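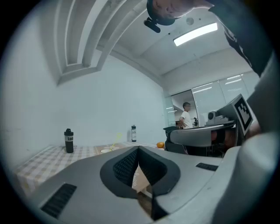
*Photo 1 – Plateau de table clair, lettrage peu marqué.*

# Vergers anciens de Lustalmont : rapport d'étape à la Fondation Urrutia

Association Brotik, 2018-12-03

## Où en est l'inventaire

Quelle saison ! Au dépôt du dossier, nous espérions retrouver quelques vieux pommiers oubliés au fond des prés, et nous voilà avec 1 266 arbres fruitiers relevés dans 20 hameaux (le dernier, tout en haut de la vallée, s'est ajouté à la demande des habitants). Chaque arbre a sa fiche : emplacement, circonférence du tronc, état sanitaire, porte-greffe quand on peut le deviner, et le nom que lui donne la famille.

Ces noms sont un bonheur à recueillir. La même pomme s'appelle « grise de la côte » d'un côté du ruisseau et « museau de chèvre » de l'autre, et il faut parfois goûter les deux pour s'en convaincre. Nous gardons toutes les appellations dans le fichier, y compris celles qui se contredisent.

À ce jour, 737 arbres sont rattachés à une variété avec un degré de confiance suffisant. Les poiriers avancent moins vite que les pommiers. Beaucoup n'ont rien donné cette année après le gel de printemps, et sans fruit nous préférons laisser la case vide. Ils seront revus à la prochaine récolte.

## Greffage et pépinière

Les greffons prélevés l'hiver dernier ont été confiés à la pépinière Vutov, qui les a mis en place sur des francs et sur quelques porte-greffes plus faibles pour les petits jardins. La reprise est très bonne sur les pommiers à cuire. Elle est franchement décevante sur les cerisiers – nous avons sans doute prélevé trop tard, et le calendrier est avancé pour cet hiver.

En juillet, les deux journées de greffe en écusson ont affiché complet. On y a vu des gens du village voisin, des apprentis du lycée agricole et une belle poignée de retraités qui savaient déjà tout faire et qui ont passé l'après-midi à corriger les nœuds des autres. Plusieurs participants ont demandé une séance de taille, que nous proposons d'inscrire au programme de la deuxième année.

## Ce qui a pris du retard

Le livret des variétés n'est pas parti à l'impression. Les textes sont écrits mais les dessins de coupe des fruits demandent plus de temps que prévu, et nous tenons à les avoir tous de la même main. La convention avec la commune pour le verger de l'ancienne cure attend encore le bornage de la parcelle. Le terrain est superbe, bien exposé, avec un puits en état !

## Budget

Les dépenses suivent le plan initial. Le poste « déplacements » est un peu dépassé à cause du hameau ajouté, et nous le compensons sur le poste « impression ». Aucun complément n'est demandé à la Fondation. Le tableau détaillé est joint en annexe, avec les factures de la pépinière.

## Prochaines étapes

- Prélèvement des greffons sur les arbres les plus menacés, en commençant par les versants sud
- Commande des tuteurs et des protections contre les chevreuils
- Relecture des fiches par les familles, hameau par hameau
- Signature de la convention pour le verger de la cure, puis premières plantations

Nous serions ravis d'accueillir la Fondation à Lustalmont au moment de la floraison. Il suffit de nous prévenir un peu à l'avance, la route du haut ferme encore certains matins de printemps.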